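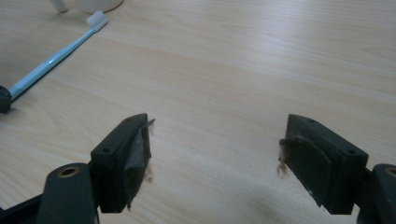

Figure 2. Toothbrush with a light blue handle and white bristles on a light wooden tabletop.

2026-03-01
Pallavi Bhatt and Recep Kocabaş

4.2 Bristle wear and replacement interval

Household surveys of brushing habits in the Gorncombe district go back to 1960, when the school dental service first asked families how often a brush was replaced. The early forms recorded only the year of purchase. Later forms, including the one used in this study, ask for the month and for the reason the old brush was thrown out.

We mailed 3000 forms in October. Respondents who gave no purchase month were dropped from the interval analysis but kept for the section on storage. Wear was scored on the Jakubowski scale, which compares the width of the tuft at its free end with the width at its base. A brush was counted as worn when splay was visible from behind the head.

Reported interval was a weak predictor of wear. Brushing force, estimated from the Ternine questionnaire, explained more of the variation, and the effect held after adjusting for age and for bristle stiffness. Brushes replaced at 90 days were often scored as unworn – a result also seen in the Drallance pilot. Self-reported intervals are subject to recall error, and we did not check them against receipts.

Comments

mlk_hyg: Was stiffness taken from the package or measured?

P. Bhatt: From the package. Measured values are planned for the next round.

tormod77: The storage section should cite the older district forms too.

Related items
Storage of toothbrushes in shared bathrooms
Recall error in household surveys by mail
Brushing force in older adults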